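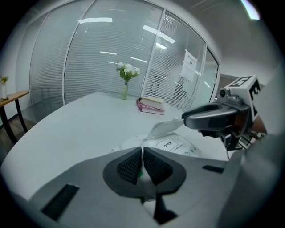

4. Placing and Starting the Room Sensor

Read this section before peeling the backing from the mounting strip. The Dirkelix sensor measures air temperature and relative humidity and sends both values to the Dratora base unit. Each base unit accepts up to six sensors. The base unit must be plugged in and showing a steady green light before you begin (see Section 3).

4.1 Choosing a location

1. Select an interior wall, shelf, or table in the room to be measured. Exterior walls are colder than the room air in winter and will give a low temperature reading.

2. Set the sensor at least 3 feet above the floor and at least 12 inches from any corner.

3. Keep the sensor out of direct sunlight for the whole day. Check the location once in the morning and once at 4 p.m. In August the sun may reach walls that stay shaded in other months.

4. Keep the sensor at least 5 feet from supply vents, radiators, kettles, coffee makers, and humidifiers.

5. Move potted plants, cut flowers, and open containers of water at least 2 feet away from the sensor. Moist air close to leaves and standing water can raise the humidity reading by several points. 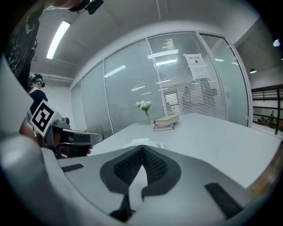
Cut flowers in a small glass vase on a long white table.

6. Confirm that the sensor is within range of the base unit. The rated range is 194 feet in open air. Brick, concrete, foil-faced insulation, and large mirrors all shorten it. If the signal icon shows one bar or none, move the base unit first.

Note: Placing the sensor inside a cabinet or drawer is permitted only when the cabinet is the space being measured.

4.2 Inserting the batteries

1. Slide the rear cover down and lift it off.

2. Insert two AA alkaline batteries, matching the + and - marks in the compartment. The display shows all segments for two seconds, then the firmware version.

3. Replace the cover. It clicks when seated.

CAUTION: Do not mix old and new batteries. Do not use rechargeable batteries; their lower voltage triggers the low-battery warning early.

4.3 Pairing

1. On the base unit, hold LINK until the light blinks amber.

2. On the sensor, press the recessed button once with the tip of a pen.

3. When the base unit asks for a code, enter 3336. This is the factory code for all sensors and can be changed later under Menu > Security.

4. Wait for the light to return to green. The sensor is assigned the lowest free channel.

5. Enter a room name of up to 12 characters. Press OK to save.

If the light turns red, pairing has failed. Remove the batteries, wait one minute, and repeat from step 1 with the sensor next to the base unit.

4.4 Settling period

Leave the sensor untouched in its final location for 30 minutes before using any reading. The housing holds heat from your hands and from the place where it was stored. Readings taken during this period are marked with a small clock icon and are left out of the daily averages.

A sensor brought in from a cold car or garage needs a longer period. Keep it in its closed box until the box reaches room temperature, then insert the batteries.

4.5 Fixing the sensor in place

Table or shelf: Fold out the rear foot until it stops. The front grille must face the open room. Do not lay the sensor flat; the lower air slots will be blocked.

Wall: Wipe the surface with a dry cloth. Press the mounting strip against the wall and hold it for 20 seconds. Hang the sensor on the strip and pull down lightly to lock it. On textured paint or wallpaper, use the screw and anchor in the small bag in place of the strip.

CAUTION: Do not spray cleaning products on or near the grille. Solvent vapor can shift the humidity element permanently, and this damage is not covered by the warranty. Wipe the housing with a slightly damp cloth only.

4.6 Stored readings

The sensor keeps readings for 336 hours if the connection to the base unit is lost. After that, the oldest readings are overwritten. When the connection returns, stored readings are sent automatically. Leave the batteries in until the transfer icon disappears.

To erase stored readings before moving the sensor to a different room:

1. Hold the recessed button for 10 seconds until CLR appears.

2. Release the button and press it once more within five seconds.

3. Enter the new room name at the base unit.

Erasing readings does not cancel pairing. Alarm limits remain assigned to the channel and must be checked after each move (see Section 5).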